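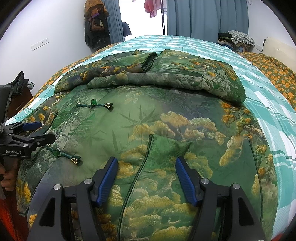 Dristthorpe Sewing and Mending Circle: Minutes of the October Meeting

Present: Efthymia Bakalis (chair), Nelli Juntunen, Uriel Serrano, Estrella Nava (minutes). Apologies from Yatziri Bermúdez, who sent a very good lemon cake all the same.

1. Last minutes. Agreed, once Uriel's name had been spelt properly.

2. Money. Nelli reported £2,548 in the account after paying the hall hire, and was warmly thanked for her patience with the bank.

3. Winter coat swap. A long and friendly talk, with 166 items promised so far. Padded and printed things are welcome as well as plain coats — Efthymia felt we had been a bit stern last year. Doors at 10 am. Uriel to ask Konar about rails.

4. Machines. The old overlocker is skipping again. Nelli will ring Nerner for a price.

5. Any other business. Tea to be moved nearer the radiator.

Comments

Yatziri B: Glad the cake went down well! Can I still bring children's coats?

Nelli: Yes please, any size — bring them to the side door.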